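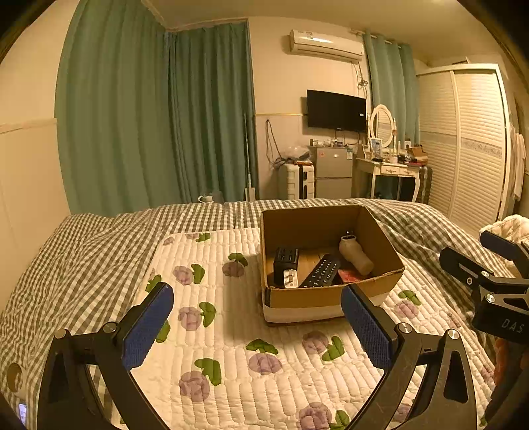
February, bedroom set, second day

Started at 8:40. Box on the quilted mat in the middle of the bed, same as yesterday, with the remote, the water bottle, the little white plug adapter and the rest in it. The job is take one thing out, set it on the mat, put it back, and that counts as one example.

348 good ones by lunch. I threw out 50 more, mostly the adapter. It is small and I keep closing the pads too early. Shamim Tarar says to leave a few of the slow ones in so the model sees a careful approach, but the Sikorum people want anything over twelve seconds cut. I kept the slow ones in a separate folder and will let them argue.

The remote is easy if I come at it across the short side. Lengthwise it swings. The bottle I can do with my eyes half shut.

Moved the box a hand's width after every ten examples and turned it a little. Yesterday I forgot to, and Aisyah Nasution spotted it straight away when she went through the uploads. She was nice about it. Those may have to be done again.

Wrist sore by 3, so I stopped for tea and did the labels sitting down. Total for the room is now 700. The Derkthorpe kitchen finished on 1,179, but that had two of us on it the whole time.

Tomorrow: same box, curtains open if there is any sun - then start on the vanity drawers. Ask Aisyah about spare grip pads.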